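Primden forum > Manipulation > Evaluation methods
Topic: Success rate depends on object order?

nhoani wrote:
Hello all. I am testing a policy for tabletop picking, trained on 1037 demonstrations. My question is about the evaluation and not about the training. I run 130 trials per checkpoint, and between trials I put the objects back by hand. When I shuffle the positions properly, success drops by 30 points compared with my lazy resets. Has anyone measured this?

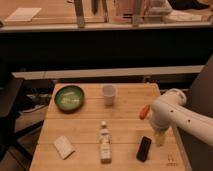
The lazy reset means that each object returns near its old place, within a hand width. I believe the policy learned the places more than the objects. With the Drokden baseline I see the same drop, only smaller.

Noeline

drift_k replied:
30 points is a lot. Are you sure it is not the lighting? Our numbers moved a lot between morning and evening until we closed the blinds.

nhoani replied:
I alternated the two kinds of reset inside one session, so the light should be equal for both.

hgeerts replied:
I do not agree that this shows memorized places. A full shuffle also gives you harder layouts, for example a tall object standing in front of a small one. You must separate these two effects. In June we fixed 47 layouts, printed them on paper and used the same ones for every checkpoint. Half of our gap disappeared.
Hilde Geerts

nhoani replied:
Hilde, this is a fair point. But half of the gap remained also for you, no? Could you share the layouts?

hgeerts replied:
Yes, half remained, and I can not explain it well. I will upload the sheets to the Prirnum folder tonight. Please report the failures by layout and not only the mean.

drift_k replied:
I still would check the blinds.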